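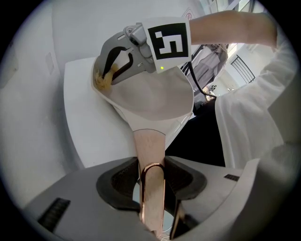

*A clump of yellow food held inside a white scoop with a wooden handle.*

# Tarnik multiroom speaker: frequently asked questions

These answers apply to the Tarnik and the Tarnik Mini on firmware 15 or later. To check your version, open the Skeleo app and go to Settings > Device > Software. Questions about the older Utalach soundbar are covered on its own page.

## Setup

### What do I need before I start?

A 2.4 GHz or 5 GHz Wi-Fi network, a phone or tablet with the Skeleo app installed, and a wall outlet. The speaker has no battery. Bluetooth must be turned on in the phone during setup, even if you plan to play only over Wi-Fi.

### The app does not find my speaker. What should I check?

Look at the light ring first. A slow white pulse means the speaker is in setup mode and can be found. A steady amber light means it has power but has left setup mode, and it does so after 15 minutes. Hold the Link button until the pulse returns.

If the light is pulsing and the app still shows nothing, turn off any VPN on the phone and try again. On some phones the app also needs permission to find devices on the local network. The permission screen appears once, and if you dismissed it you have to grant access in the phone's own settings.

### Can I use a wired network connection?

The Tarnik has an Ethernet port on the underside. The Mini does not. Plugging in a cable turns off Wi-Fi on that speaker within a few seconds.

### Does it work on a guest network?

Usually no. Most guest networks block devices from talking to each other, and the app needs that traffic to control the speaker.

## Voice control

### Which commands work without the internet?

Volume, play, pause, next, previous, mute and sleep timer. These are handled on the speaker. Anything that involves a search, such as asking for an artist or a radio station by name, goes through the online service.

### How do I turn the microphones off?

Slide the switch on the back to the left. The switch cuts power to the microphones, and the light ring shows a red dot while it is in that position. Turning off voice control in the app is a different setting – it stops the speaker from responding but leaves the microphones powered.

### The speaker responds when the TV is on.

Go to Voice > Sensitivity and choose Low. If the problem continues, move the speaker at least three feet from the TV. Retraining the wake word has no effect on this.

### Two speakers answer the same command.

Speakers on the same account compare signal levels and the closer one should answer. This works only when all of them run the same firmware version. Update the older one and restart both.

## Sound and grouping

### How many speakers can I group?

Up to 32 on one network. Groups larger than eight should have at least one wired speaker, which then acts as the group's clock source.

### Can I pair a Tarnik and a Mini in stereo?

No. Stereo pairs need two of the same model. You can put both in a group, where each plays a mono or full stereo mix.

### Why is there a delay when I use the line input?

Line input is buffered so that grouped speakers stay in step. The default buffer is 200 ms. If you are using a turntable with a single speaker, set Line In > Buffer to Minimum. For TV sound we suggest Minimum as well, with the speaker ungrouped.

### What does Room Tuning change?

It plays a set of test tones and adjusts the response below 629 Hz. Higher frequencies are left alone. Run it again if you move the speaker to a different shelf or corner. The Grímsdóttir preset, named for the engineer who voiced the first model, bypasses Room Tuning completely – the two cannot be combined.

### My bass and treble settings were reset.

Firmware 15 moved tone settings from the phone to the speaker. Values saved under earlier versions were not carried over and have to be entered again once.

## Care and reset

### Can I keep it in a kitchen or bathroom?

A kitchen is fine if the speaker is kept away from the stove and sink. It has no water resistance rating, so we do not recommend a bathroom. Wipe the grille with a dry cloth. Do not use spray cleaners on the fabric.

### How do I do a factory reset?

Unplug the speaker, hold Link and Volume Down together, and plug it back in while holding both. Release when the ring turns red. All networks, presets and pairings are erased.

### Where do I send a log file?

In the app, choose Help > Send Report and add a short note on what happened and the time of day. Reports are read by Styliani Galanis (network and setup) and Mandla Radebe (audio). Replies normally take two working days.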